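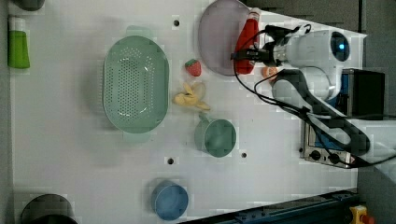

Setup Guides > Table Tasks > Section 4
Reading time: 6 min
Print this page | E-mail this page

4. Clearing a table with the Kvam task pack

This section covers the table-clearing routine in the Kvam task pack, release of March. It assumes that the arm is mounted, that the Kesel controller passes its self-test, and that Section 3 (workspace calibration) is complete.

4.1 What the routine can and cannot do

The routine picks up single rigid or semi-rigid objects from a flat surface and moves them to a target zone. Squeeze bottles, handled cups and toy food are within its range. It does not wipe, scrape, pour, or open caps. It does not sort by contents, and it treats a full bottle and an empty one as the same object until the weight check in step 6.

It is slower than a person. In our bench runs at Fovden, 849 picks were logged over 25 sessions, and an adult clearing the same layouts by hand finished first every time. Do not plan staffing around this routine. It is suitable for evaluation and for supervised, repeated work with known objects.

4.2 Before you start

1. Set the speed limit to LOW.
2. Confirm that the emergency stop can be reached from where the operator stands. Press it, check that the arm holds position, then release and reset.
3. Check the gripper cable for slack through the full wrist range. A loop that is too short will pull on the connector. One that is too long will drag across the surface and move light objects.
4. Remove glass, knives, and anything containing hot liquid.

CAUTION: Keep hands out of the workspace whenever the arm is enabled, including when it is paused. A paused arm resumes on a single command.

4.3 Running a pick and place

1. Place no more than 14 objects on the surface. Leave a finger's width between neighbors.
2. Open Tasks > Clear Table and choose a target zone. A large plate or a colander can be used as a target if it has been registered as a container (see 3.6).
3. Select the first object on the operator screen. The planner shows the grasp line in green when it has a valid approach.
4. Press RUN. The arm approaches from overhead, closes, and lifts.
5. For bottles, check that the fingers grip the body. If they have closed on the cap, press RELEASE and select the object again.
6. Wait for the weight check. The limit for this gripper is 400 g. Above the limit the arm sets the object down and reports W-2.
7. Confirm the drop position. Long objects may extend past the rim of a plate. If the overhang is more than half the length, rotate the wrist before release.

NOTE: Round objects roll. If one has moved since the last scan, press RESCAN before selecting it.

NOTE: Open cups and bowls must be upright. The routine grasps them by the wall and does not use the handle, even when one is present.

4.4 Known problems

Perforated containers. Small holes may be read as separate objects. Set Minimum Object Size to MEDIUM.

Similar colors. A pale plate on a white surface can lose its edge in strong overhead light. Reduce the light or register the plate by hand.

Stacked items. Not supported. Unstack before scanning.

Error W-2 on an empty gripper. Repeat the zero step in 3.2. If the error returns, contact Korkeo support with the controller log.

Section text: Vy Mai. Technical check: Gintarė Laur. Last revised September 25, 2022.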